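README – Gruritz kitchen handover files

Last touched 2018-03-12, Ottmar Hamann. Ask Sille Blöndal about anything to do with shifts or the staff notes, me about anything to do with the arms.

What this is

Files from the staff kitchen trial at the Gruritz site. Two-arm station doing the put-away work: plates in and out of the rack, mugs on the tree, drawer open, drawer shut, small packages. Plus the notes the kitchen people wrote while working next to it. The notes are the part most people skip. Please don't.

855 episodes, one folder each. 10 task types, list in tasks.txt. Names in tasks.txt are the ones the kitchen uses, so "tea drawer" and not "drawer_01". Old names still work in the loader but will go away.

What's in the folders

episodes/ – one folder per run, video from the fixed camera plus joint logs
notes/ – shift notes, typed up from paper, names removed
rota/ – who-does-what tables, before and after, names replaced by role
tasks.txt – task names
CHANGES – what moved between versions, not complete before January

Setup

Both arms stand behind the table, left and right. Left and right in the logs always mean the ROBOT's left and right. From the camera it is the other way round: the right arm shows up on the left of the picture. This has cost people whole afternoons. Check it first if your numbers look mirrored.
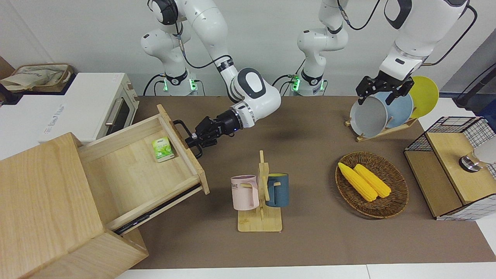

Drawer-and-rack layout. Right arm on the drawer handle, left arm on a plate.

Drawer and rack are logged as seperate streams, one per arm, same clock. If you only want the drawer, use the right stream and ignore the rest. Objects get shifted between sessions so don't hard-code positions from one episode and expect them to hold in the next.

Tablecloth stays the same brown one in all of the layouts. Haberkorn wanted a second color, didn't get done.

What changed for the kitchen staff

Short version, long version is in notes/.

Before: put-away was shared out at the end of each shift, whoever was free. After: the station takes the repeat part, one person per shift is "on station". On station means you load the table, start the run, stop it when it needs stopping, and fix what it left wrong. Four people were trained for that in the first round. Training took longer than planned and was done in slack time, which the people doing it did not like and said so.

Things that came up again and again in the notes:

Less bending and reaching. Several people glad about it, one said her wrists were better by the second month. One person's word, we did not measure anything.

Waiting. Standing by a slow arm is tiring in its own way. People started doing other jobs in between and then missed stops. We changed the rule so you can walk off if the run is paused. Works ok.

Talk. Put-away used to be when people on the shift caught up with each other. Now it's one person at the table. Sille put a ten-minute overlap back into the rota because of this. Keep it if you copy our rota.

Who gets the blame. When something ends up in the wrong place the person on station hears about it, even when they only pressed start. Now there's a line on the sheet for "arm" or "person". Fill it in.

Hours: no one's hours were cut during the trial. What happens after is not decided and this README can't tell you. Don't quote the trial as proof either way.

Known problems

7 episodes have a gap in the left arm log. Listed in CHANGES. Video is fine, skip them for training, keep them for reading the notes against.

Clock on the notes is the wall clock, clock on the logs is the controller. They drift. Use the start-of-run entry to line them up.

"Success" in the labels was set by the person on station, by eye. Two people looking at the same run don't always agree. A plate leaning in the rack counts as success for some and not for others. We left it like that.

Some notes are in a kind of shorthand. Glossary is at the end of notes/ but it is missing a few, sorry.

Use

Internal to Clanidon and Suseo for now. Fine for training, testing, teaching. Not fine: using the shift notes to rate or compare staff, or trying to work out who wrote what. That was the promise when people agreed to write them, it goes with teh files wherever they go.

Want something taken out – tell Sille, no reason needed. She passes it to me and it's gone in the next version.

To do

- finish glossary
- old task names out of the loader
- second round of notes, same questions as the first
- write up the pause rule properly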